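**Session 6: Two-Arm Handling of Soft Goods**
Handout for Lab Group 8. Instructor: Eetu Tikkanen, Room 409

Students should read the notes from Session 5 before attending. The lab opens at the usual hour, and each team has 15 minutes at the station, including setup.

## Purpose

Earlier sessions dealt with rigid parts. A block keeps its shape when it is lifted, so one grasp point is usually enough to predict where the rest of it will go. Cloth does not behave this way. The shape after each move depends on the fabric, the grip and the speed of the arm, and the operator must look again before choosing the next move.

## Terms

- **Anchor arm:** the arm that holds the garment in place.
- **Working arm:** the arm that carries an edge across.
- **Reset:** returning the garment to its flat starting position by hand. Both arms must be parked first.

The roles may change between folds. Teams should state the change aloud and enter it in the Volano log sheet.

## Procedure

1. Lay the garment flat and confirm that both arms can reach its outer edges.
2. Choose the first fold line and name the anchor arm.
3. Bring one side across the garment. Move slowly near the end of the fold – trim and doubled hems tend to bunch when pushed.
4. Pause with one gripper on the folded section and the other open and clear of the fabric. Decide on the next grasp point at this stage.

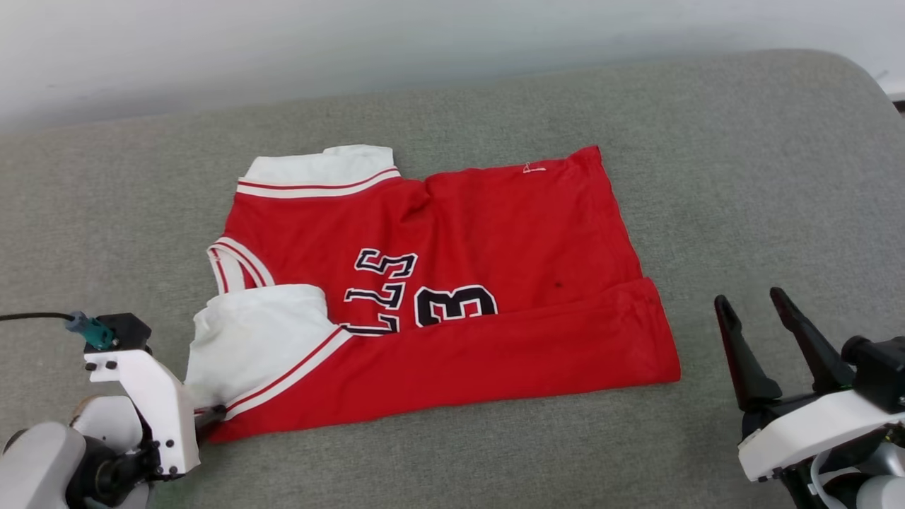

5. Complete the remaining folds, then raise both arms before parking them.
6. Record the attempt as complete, partial or reset. Do not delete partial attempts.

## Written Work

Each team submits one page answering the following:

- Which fold line was chosen first, and what other line was considered?
- At what point did the anchor arm change, if it changed?
- Where did thick seams or printed lettering affect the fold?

Reports are due on Tuesday, April 11, 2023. Late work loses one mark per day. Background reading is the Kinoshita chapter in the course packet, sections 6 and 8.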